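Update on the Sriwong flood repair fund, 14/03/2023

We have wonderful news from the river side of Sriwong! The repair fund passed its second target last week, and the first families are already picking out roofing sheets. When the water came through in July, 443 households lost all or part of their homes, and for a long time it felt as if the list would only get longer. Now names are coming off it.

The money so far has come from savings groups in Caken and Guvside, from two church suppers, and from readers of this newsletter (thank you, thank you). Each family can borrow up to 2,000 from the fund with no interest and pay it back once the work season starts again.

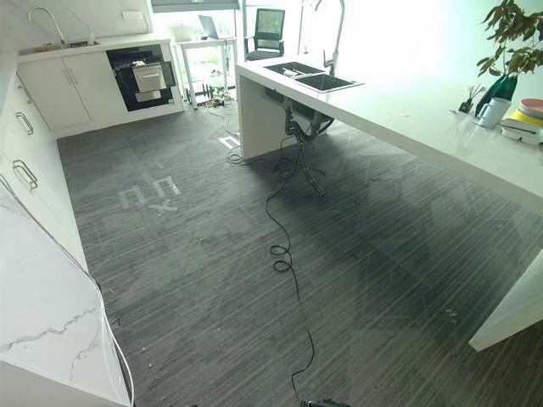 Can a family that rents still apply to the fund?
Renters are welcome to apply, as long as the owner signs a short letter agreeing that they can stay for at least a year after the repairs.

The savings groups check every application themselves. They meet in the evening, read the forms out loud, and go walk the lane together before anything is approved. It takes longer than an office would, but people turn up, and they bring their neighbors!

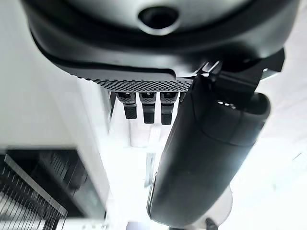
Close-up, black housing and grip panel.

Eight homes on the Vurkenov canal are next. These are the ones that stood in water the longest, and the posts have to be replaced before the walls can go back up. The carpenters' team from Guvside has offered to train young people from the canal while they work, so the skills will stay in the neighborhood.
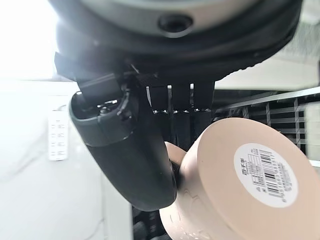
Tool sharing is the other big step this spring. Three lanes have pooled their saws, levels and drills, and anyone rebuilding can sign them out for a few days. Small parts go missing fast, so every tool gets looked over when it comes back. We still need clamps, long ladders and good work gloves.

Our next goal is 500 new savers across the three towns, each putting in whatever they can spare. Even coins add up, and the groups love seeing new faces.
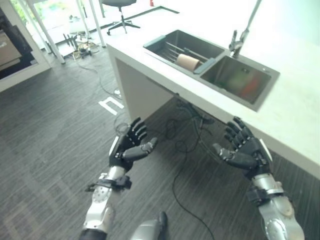 Yakubu Edet wrote to us that his lane finished its first roof before the rain, and that the whole row came out to carry the sheets. He asks that the next round of loans include drains, as the new floors won't last without them. The groups will take that up at their next meeting in Caken.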